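Software

Cortar uma folha, por código

Na bancada da Trumden, uma guilhotina de papel serve para medir o que o planejamento de movimento ainda não resolve

Junho de 2020

Acionar uma guilhotina de mesa é, do ponto de vista cinemático, uma tarefa de um grau de liberdade. O braço de corte gira em torno de um eixo fixo, e qualquer ponto do cabo descreve um arco. O problema de software começa quando esse arco precisa ser seguido por um manipulador cuja garra não está rigidamente presa ao cabo, com uma folha que pode se deslocar a qualquer contato e uma base apenas apoiada na mesa.

A Trumden mantém a tarefa em sua bancada de testes desde março. A pilha tem três componentes, desenvolvidos separadamente: Linik, o módulo de percepção; Haddad, o planejador; e Pevik, o controlador de baixo nível, que fecha a malha de força. A integração entre eles consumiu mais tempo do que a escrita de qualquer um dos três.

A sequência nominal tem 9 estados. Os dois primeiros localizam a guilhotina e estimam o eixo da articulação. O terceiro leva a garra aberta até o cabo, com um dedo de cada lado, e é nele que se concentra a maior parte das falhas registradas.

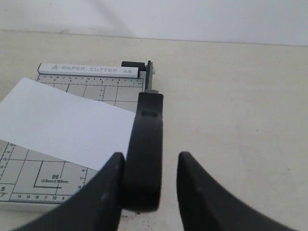
Percepção: o eixo antes do objeto

O Linik não tenta reconstruir a guilhotina inteira. A primeira versão fazia isso, com ajuste de um modelo tridimensional completo à nuvem de pontos, e o resultado era instável em superfícies claras. Mesa bege, parede branca e base branca oferecem pouco contraste e quase nenhuma textura. O ajuste convergia para poses deslocadas ao longo da borda da base, com resíduo baixo e erro alto.

A versão atual inverte a ordem. Primeiro estima a reta do eixo, a partir da região da articulação e da direção do braço; depois restringe a pose da base a essa reta. A malha impressa na superfície de corte entra como pista secundária. Suas linhas são regulares e fornecem boa orientação no plano, mas o papel pode encobrir grande parte delas, e o módulo precisa funcionar com o que restar.

A calibração entre câmera e punho é verificada com um objeto mais simples. O cubo amarelo colocado sobre a mesa tem arestas fáceis de segmentar e cor bem separada do fundo. O Linik estima a posição do cubo a partir de vários pontos de vista e compara as estimativas no referencial da base do robô. Se a dispersão ultrapassa o limite configurado, a execução não avança.
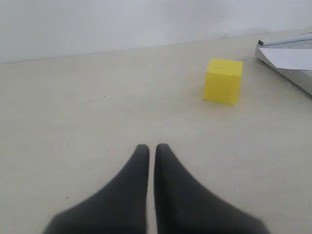

O teste não garante precisão em todo o volume de trabalho. Um erro de rotação na transformação câmera-punho cresce com a distância, e uma verificação feita com objetos próximos tende a subestimá-lo. Por isso o procedimento exige leituras de perto e de longe, com pelo menos uma mudança de orientação do punho entre elas. O conjunto de regressão soma 2.668 quadros anotados e é reprocessado a cada alteração no módulo.

Planejamento: restrição em vez de trajetória

O Haddad recebe do Linik o eixo, o raio estimado do cabo e uma matriz de covariância. A abordagem convencional seria calcular um arco, amostrá-lo e entregá-lo ao controlador como lista de poses. Com erro de poucos milímetros no raio, essa lista pede à garra que puxe o cabo para fora do plano de rotação. A base desliza e o papel sai do esquadro.

O planejador emite, portanto, uma restrição: velocidade livre na direção tangencial, força limitada na radial, orientação do punho vinculada ao ângulo do braço. A direção tangencial é recalculada durante o movimento, com base no deslocamento medido. A incerteza inicial define quanto o controlador pode se afastar do arco previsto antes de declarar erro.

A folha recebe tratamento próprio. O Haddad a representa como polígono no plano da base, com bordas que podem ultrapassar a área de corte, e separa contatos permitidos de contatos proibidos conforme o estado. Com o braço levantado, tocar o papel é admissível. Durante a descida, o volume varrido pela lâmina é bloqueado para qualquer elo do robô, com margem adicional para os dedos.

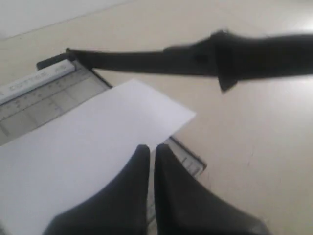
Essa distinção obrigou a equipe a alterar o verificador de colisões, que tratava toda interseção como falha. A nova versão consulta uma tabela de pares de corpos indexada pelo estado da tarefa. O custo em tempo de processamento foi pequeno. O custo em manutenção, nem tanto: cada estado acrescentado exige revisão manual da tabela, e duas das regressões mais demoradas do projeto vieram de pares esquecidos.

Controle e tratamento de falhas

O Pevik executa a restrição com controle de admitância. Os ganhos são baixos na direção radial e mais altos na tangencial, onde a resistência varia quando a lâmina encontra o papel. Um filtro passa-baixa na medida de força elimina parte da vibração, ao preço de um atraso que limita a velocidade de descida. A equipe testou uma estimativa preditiva para compensar o atraso e a retirou, pois oscilava perto do fim de curso.

De 431 execuções registradas na última série, 251 percorreram todos os estados sem intervenção do supervisor de falhas. As demais foram interrompidas por alguma condição de guarda: perda de contato com o cabo, força radial acima do limite ou divergência entre o ângulo previsto e o medido. O registro grava a condição disparada, o estado e os últimos segundos de sinais, o que permite repetir o trecho em simulação.

A recuperação é deliberadamente conservadora. O manipulador interrompe o movimento, abre a garra e recua pelo caminho já percorrido até uma região livre da mesa, onde repete a leitura do cubo antes de aceitar nova tentativa. A opção por refazer a verificação custa tempo de ciclo. Em contrapartida, separa as falhas causadas por deriva da calibração das que têm origem no contato.

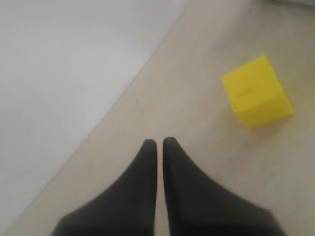

Nos registros, a separação mudou as prioridades de desenvolvimento. A equipe atribuía à percepção boa parte das perdas de contato, mas a repetição da leitura mostrou calibração dentro do limite na maioria desses casos. O erro estava na transição entre aproximação e fechamento da garra: o Haddad liberava o estado seguinte com base na pose comandada, e o Pevik ainda não havia assentado na pose medida. A correção consistiu em trocar a variável consultada pela guarda e acrescentar um tempo mínimo de permanência.

Permanece em aberto a estimativa do raio quando a garra segura o cabo fora do ponto previsto. O Haddad trata o raio como constante durante a descida, e um escorregamento dos dedos ao longo do cabo invalida a hipótese. Uma extensão do estimador, com o raio incluído no vetor de estado, está implementada em um ramo separado e roda por enquanto apenas sobre dados gravados.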